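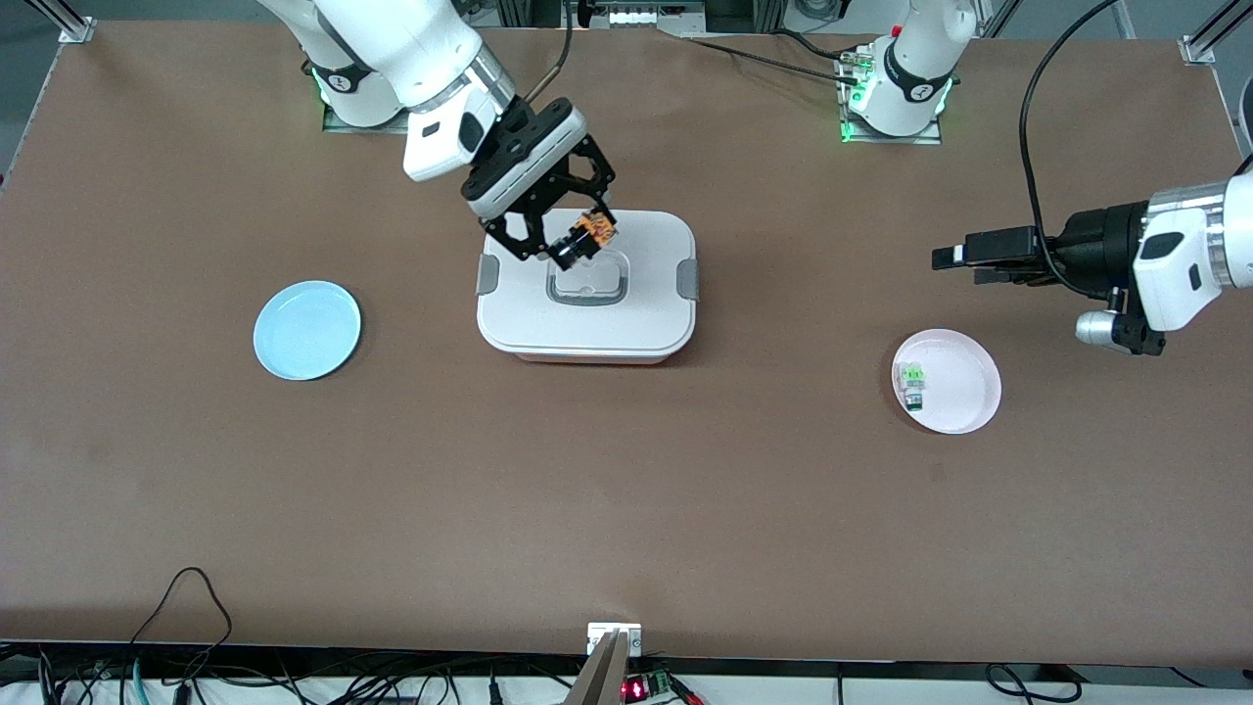

Manipulation software update: Waaka release 2 now in use at Hendton

The Manipulation Software Group has completed the transfer of its two-arm workcell to the second release of Waaka, the group's planning and control package. The October release replaces the separate left-arm and right-arm planners with a single scheduler, which holds one model of the tabletop and assigns each arm a reserved volume before any motion is commanded. Where both arms require the same volume, the scheduler grants it to the arm that is holding an object and directs the other to wait clear of the reserved space.

Development was led by Kátia Moura, whose team selected lunch packing as the reference task for the release. The task involves a latched food container, shallow plates and a number of small items to be grasped and moved. It was chosen because it places modest demands on arm strength and considerable demands on perception. The lids are pale and glossy, the clear window in the lid returns unreliable depth values, and the latches present only a narrow edge to a parallel gripper.

To address these difficulties, container pose is now estimated in two stages. A fixed view of the workspace provides an initial position for every item on the table. As the gripper approaches, the estimate is refined from the wrist view, using the lid outline and the position of the latches. Depth readings taken inside the window region are discarded at both stages.
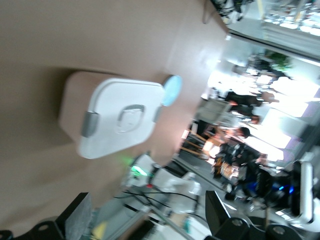 The wrist view introduces a timing problem of its own. During fast reorientation of the wrist, image blur is sufficient to displace the fitted lid outline, and the first release would on occasion pass that displaced outline directly to the planner. Release 2 assigns each wrist image a sharpness score and compares its capture time with the joint encoder record. Images that fall below the threshold are retained in the log but are excluded from pose refinement. The tabletop region is also masked, so that people and furniture elsewhere in the room do not contribute features to the estimate.

The group evaluated the change by replaying 1574 recorded episodes through both versions of the software. Replay was conducted with Zilari, the in-house log viewer, which displays planner state alongside the corresponding images. Members who maintain their own replay scripts should note that the log format has changed: gripper opening is now stored in millimetres – previously it was a normalized value – and older files must be converted before they will load.
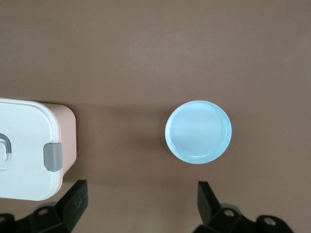
Wrist view with the gripper open, lunch container at left and pale blue dish at right.

Work on the next release will concentrate on grasp selection for shallow dishes. The present planner favours a rim grasp and requires clearance for one finger on the outer side of the dish, a condition that is not always met when a container stands nearby. Laimutė Mockus is preparing an alternative routine that will first evaluate a short sliding motion to open the required clearance. The routine will be tested in simulation at Ondisstead before it is enabled on the Hendton workcell.

Release notes and the conversion utility are available from the group's internal repository. Requests for workcell time should be submitted through the usual booking form and should state which release is required, as the first release will remain installed until the remaining projects have been transferred.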